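MEDIA RELEASE
7/19/24

Sastton opens a free clothing swap and mending room in Kershaw

Hello from Kershaw! I run Sastton, the little second-hand clothing shop you may know from our Vastside store, and I get to write our media releases because I'm the one who talks the most. I've been looking forward to this one for months.

From August, we're opening a clothing swap and mending room in Kershaw. You bring in clean clothes you no longer wear, you take home the same number of pieces, and no money changes hands. If something needs a button or a hem first, there's a table and a sewing box for that, and someone who'll sit down with you and show you how to do it (patiently, I promise, even if you've never threaded a needle).

I grew up in a house where a jumper went through four kids before it became a cleaning rag, so none of this feels new to me. What has changed is how many people have come into the Vastside shop asking where they can take things that are still perfectly good. We can't buy it all. We've never had the room, and I hate turning away a bag of decent shirts.
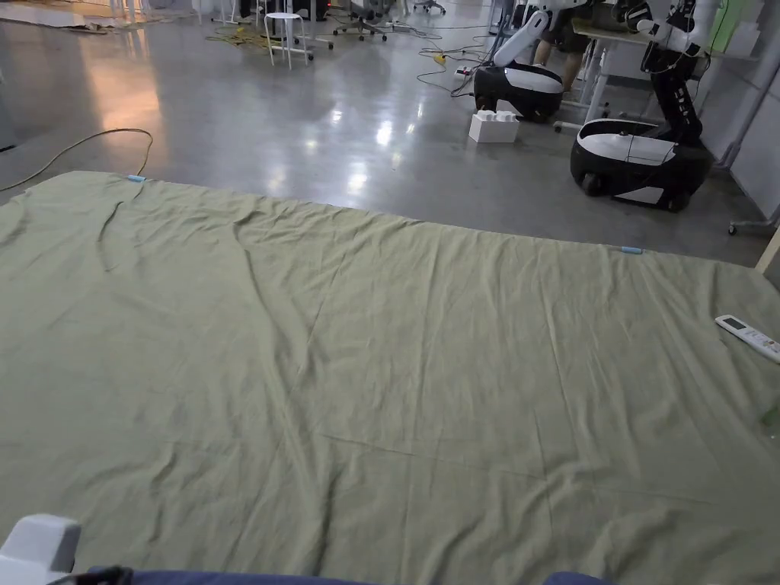

How the swap works

Drop in any time we're open and hand your clothes over at the front. We'll have a quick look through for stains, moths and broken zips, then give you one token for each piece. Tokens don't run out, so if you can't find anything you like on your first visit, hang on to them and try us again when the season turns.

There's a limit of 40 pieces a visit. That sounds like a lot until you've met someone clearing out their late aunt's wardrobe, and if that's you, please ring ahead and we'll work something out. We take everyday clothes for adults and kids in all sizes: T-shirts, jeans, dresses, jackets, school uniforms, pyjamas. We can't take underwear, swimwear or anything that smells strongly of smoke. Shoes are fine if they still have some tread on them.

Plain T-shirts are what people ask for most, by a long way. Navy and black go first, and white ones tend to hang around unless they're really crisp. Sort yours before you come if you can be bothered – inside out, check under the arms, check the collar – and it'll save us all a bit of time at the front.

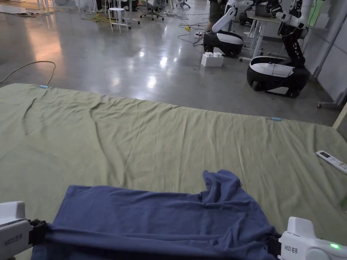
A dark blue piece on a pale olive-green sheet.

The mending side of things

I'm probably more excited about this part than the swap itself. We'll have two sewing machines, a good steam iron and more thread than I'd like to admit to (I've been hoarding it since we opened). The mending table seats six, and you can use it for free whenever the room is open. If you'd like a proper lesson, we're running beginner sessions that cover buttons, hems, small holes in knits and how to sew a patch on jeans so it stays put. Each session costs $35 with all your materials, and there's a free spot in every one for anybody who'd find the fee a stretch. Just tell us when you book. We won't ask you to explain.

Jersey fabric gets a session of its own. T-shirts are the thing everyone owns and the thing everyone is scared to sew, mostly because the fabric stretches as you go and the hem comes out wavy. 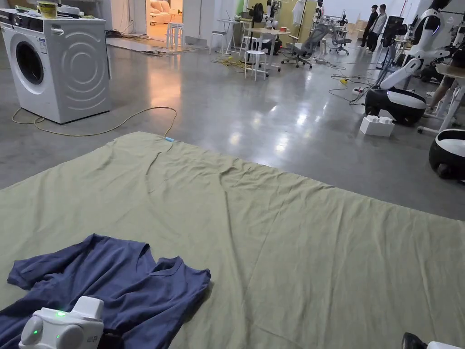

A ballpoint needle fixes most of that, and so does slowing down and letting the machine feed the cloth through by itself. I spent years tugging at mine and wondering why every hem looked like lasagne! We'll have the right needles on hand, and you're welcome to take one home.

For small holes we'll be teaching a simple hand stitch that closes the gap from the back. Bring the shirt you've been meaning to fix since last winter. Everyone's got one.

Where it is and how to get there

We're in the old fabric shop on the Kershaw main street, two doors up from the bakery. The Nustesley bus stops across the road, there's flat access from the footpath, and prams are no trouble. Parking out the back is tight, so I'd try the side streets first.

We've been putting clothes aside for opening day, and we'll start with up to 2,000 pieces on the racks. You don't need a token for your first item that day. Pick one thing you love and it's yours.
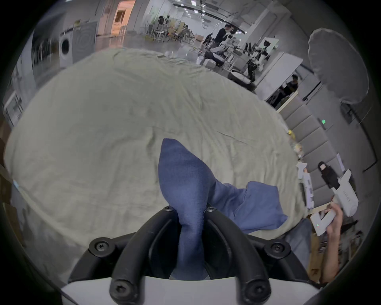 Reading time: 4 minutes

A note for media and community groups

Reporters are welcome to visit before we open, have a cuppa and try the mending table. If you run a school, a playgroup or a neighbourhood newsletter and you'd like flyers, call in at the Vastside shop and take as many as you need. We can also set aside a morning for groups, so long as you give us a couple of weeks' notice.

Lesson bookings are open now at the Vastside counter. The beginner sessions are small and the jersey one is already filling up, so get in early if that's the one you're after.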